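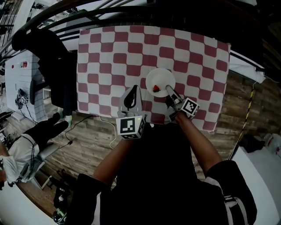
What is the minimum order for table linen hire?

The minimum is 200 pieces per delivery, counted across all sizes and colours. Smaller orders can be collected from the Trumlow depot.

How are cloths sized?

By finished hem measurement in millimetres, after laundering. Allow 200 mm of overhang on each side. For a tabletop 1,266 mm wide, order the next size up from the calculated width.

Is stain treatment included?

Yes, for food, wine and grease. Candle wax and dye transfer are charged at the repair rate.

Can we cancel?

Orders under 3,000 pieces can be cancelled up to five days before dispatch. Larger orders go through the Ercombe office.

Last updated 2022-03-06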